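3.2 Screen use and bedtime routines

The second part of the study dealt with the hour before sleep. Parents in the Hillau group were asked to keep a diary for three weeks, noting the time at which the last device was switched off, who switched it off, and what the child did next. Of the 200 households invited, 100 returned a diary that could be used. Diaries with more than two missing evenings in any one week were left out of the analysis.

Entries were coded using the scheme set out by Carbone for the Kolance survey, with one change. Audio stories played through a tablet with the display turned off were coded as listening and were not added to screen time. Where an entry named both a device and another activity, such as drawing or play with soft toys, both codes were given and the evening was marked as mixed.

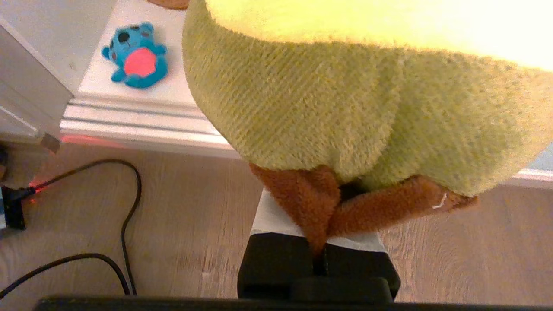 Figure 3. Yellow-green plush toy with brown legs.

Mixed evenings were more common among younger children. In this group the device was often left running while the child played with something else, and parents differed in whether they wrote this down as use. The coding guide treats a running display in the same room as background exposure, and it is reported separately in the tables. Rosalba Carbone coded all the diaries, and a second coder worked through a random subset. Disagreements were mostly over background exposure and were settled by discussion.

Switch-off times were taken from the diaries alone. The Jotow app, which records device activity automatically, was installed in too few homes for its logs to serve as a check. Families who shared one tablet between siblings could not be assigned a switch-off time for each child, so the household was used as the unit of analysis throughout this section.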